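Halska Home Tasks Guide
Section 4: Tidying a bathroom sink

Can a machine tidy a bathroom yet? Partly, and the part it can do is a joy to watch! Light cups are well within reach. Bottles are hit and miss, and wiping still belongs to you.

Before you start

1. Clear away razors, glass and anything with a cord.
2. Set the task list to "Sink" and the grip to 2.
3. Turn on the room light. Daylight alone gives washed-out colours on a white basin.

Showing the task

4. Pick up both hand grippers and stand square to the sink.
5. Close one gripper slowly on the rim of a small cup, hold it still, then lift.
6. Set the cup down in its new spot and open the jaws fully before you pull back. 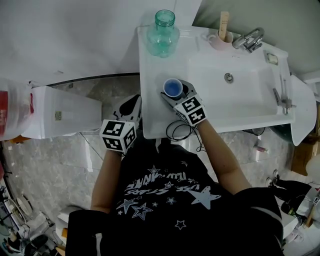 7. Repeat with the cup in a different spot each time. Our tester Oana Avram recorded 47 rounds before Halska would put a cup back neatly on its own, and she cheered out loud when it did.

Note: Keep the marker cubes facing up and free of toothpaste. A smeared marker will pause the recording.

Caution: The grippers are not waterproof. Keep the tap off, and keep the cables clear of the basin.

Thin plastic bottles tip easily, so leave them until cups are going well. If a bottle falls, press Pause, stand it up and carry on from step 5.

For toothbrushes and combs, see Section 5.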